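How a Robot Arm Picks Up Fruit

Brodeo is a two-armed robot built at the Milton shared workshop. It was put together over one winter by people who come in after school and after work. The build took 19 evenings. Its job is to move objects from a table into a bag.

A robot arm is a chain of stiff parts and joints. The stiff parts are called links. They do not bend. All of the movement happens at the joints, and each powered joint has a motor. Your own arm works in a similar way. The bones are the links, and the shoulder, elbow and wrist are the joints.

The first thing to build is the base. If the base wobbles, every part above it wobbles too, and the gripper misses its target. The Milton builders tightened each bolt on the base, ran the arms for 70 minutes, and then checked the bolts again. They had to tighten 4 of them a second time. 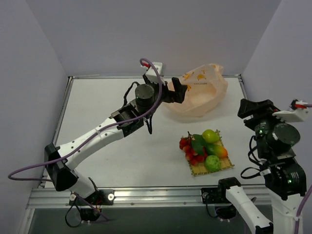 Gripping is harder than moving. A gripper with two fingers can press on an object from two sides only, so the shape of the object matters. A smooth, round fruit can roll away if the fingers touch it too high. A bumpy one may rest unevenly between them. The woven mat holds both kinds, along with a cluster of small red fruits that has a leaf lying over one side. A leaf can hide the edge of a fruit, and the robot's program needs to find that edge before it closes the fingers.

The bag is a separate problem. Thin plastic changes shape when it is touched. The program has to check where the opening is each time, instead of using the position it stored earlier.

Cables need planning as well. They carry power and signals to the motors. A cable that is too short will pull tight when the joint turns. A cable that is too long can catch on something. Builders leave a loop near a moving joint and tie the cable to the link with a plastic tie.

The Milton group writes down every practice run in a notebook. The count stood at 358 in December. A run is marked "dropped," "missed" or "placed," and the settings used are written beside it.

Words to know

Link: a stiff part of a robot arm.
Joint: the place where two links meet and move.
Gripper: the part that holds objects.
Base: the part that fixes the arm in place.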